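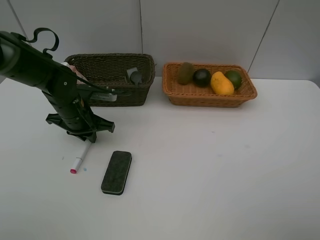

Section 3: Setting Up Your Kurnard Countertop Dehydrator

3.1 Before you plug anything in

Take everything out of the box. You should have the base, the lid, a stack of trays, one mesh liner, one drip sheet and a power cord. The drip sheet is thin, clear and the same shape as the cardboard it's packed against, and for this reason a good number of drip sheets are living out their days in recycling bins. Check the cardboard twice.

Peel the blue film off the control panel. There is a second film on the inside of the lid. It will melt if you leave it on, and the smell will stay with you longer than the warranty.

Note: If you bought the Kurnard bundled with Åberg jars, put the jars aside until Section 5. They do not go in the dehydrator, however neatly they seem to fit.

3.2 Choosing a spot

1. Pick a flat, hard surface that can take steady warmth.
2. Leave 12 inches of open space behind the base. The fan pulls air in from the back.
3. Keep the cord clear of the sink and the stove.
4. Think about noise. The fan is not loud, but it runs all night, and it runs in the same key from start to finish. A bedroom wall is a poor neighbor for it.

Caution: Do not set the unit on carpet, on a bed, or on top of the refrigerator. We mention the bed on the strength of letters received.

3.3 The first run (empty)

The first run burns off whatever the factory left behind.

1. Stack all the trays on the base with nothing in them. Each tray has a small notch; line the notches up with the arrow on the base. If the stack leans, one of them is backward.
2. Put the lid on.
3. Set the dial to HIGH and the timer to 3 hours.
4. Open a window.
5. When the timer ends, let the unit cool, then wash the trays in warm soapy water and dry them with a towel.

A faint smell of warm plastic is normal on this run. Smoke is not. If you see smoke, unplug the unit and turn to Section 9, which is short and mostly a phone number.

3.4 Your first real batch

Start with apples. They are cheap and they forgive you. Asmaa Naciri, who wrote the recipe cards in the back pocket of this guide, would like you to start with persimmons, and you may do so once you've done apples.

1. Wash and core the apples. Peeling is up to you.
2. Slice them evenly, a quarter inch thick. Thick slices next to thin ones will give you leather and crackers on the same tray.
3. Dip the slices in a bowl of water with a spoonful of lemon juice if you care about color.
4. Lay them in a single layer. Touching is fine. Overlapping is not, and "just a little" is overlapping.
5. Set the dial to FRUIT and the timer to 8 hours.
6. At the halfway point, swap the top and bottom trays.
7. Take out a slice, let it cool and bend it. It should fold without snapping and show no beads of water along the fold. If it fails, give the batch another hour and test again.

Note: The timer goes up to 22 hours. It does not stop the fan if you pick PAUSE, only the heat — a decision made by our engineer Eduard Paulík, who has defended it in several meetings and will defend it to you if you write in.

3.5 Things people ask in the first week

The display says E2. The lid isn't seated. Press down on both sides until it clicks.

The display says E4. The lid isn't seated on the other side.

The bottom tray dries faster than the top. Yes. See step 6 above.

Can I use trays from the Brotum or the Evell? They will stack. They will also block the air holes on one side, so please don't.

Can I leave it running while I'm out? We'd prefer you didn't. Start a batch in the morning on a day at home, or after supper if you're an early riser.

How do I get raisins off the mesh liner? Put the liner in the freezer for twenty minutes, then flex it over a bowl. Stand back a little.

Continue to Section 4 for herbs, jerky and the cleaning schedule.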